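**Blocks and baskets at the Tusbridge play shelf**

The block corner has been rearranged over the winter, and families who borrow from the shelf will notice that the old plastic tubs have gone. We now keep the cubes in woven baskets, one for each table. They are easier for small hands to reach into and they make much less noise when a lid would otherwise hit the floor.

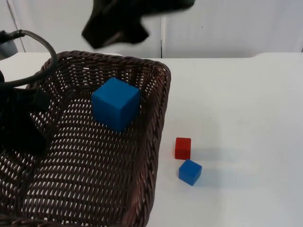 Sets still come in 2 sizes, and large and small cubes may share a basket. Colours can be mixed too, as we gave up sorting by colour in January. Please put all the blocks back before you leave the table, and check under the chairs. The Lostach branch lost 4 small cubes in one month and has had to ask Prolladby for spares.

The baskets should not be washed. Wipe them with a barely damp cloth, brush crumbs out of the weave with the soft brush on the windowsill, and leave them to air before the blocks go back in. 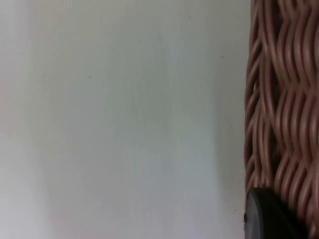

One parent wrote to ask whether the weave would catch on woolly sleeves, and said that theirs at home had needed the ends trimming after a year. We will check ours each month. If you find a loose end, leave the basket on the returns shelf with a note.

Borrowing closes at 4 as usual.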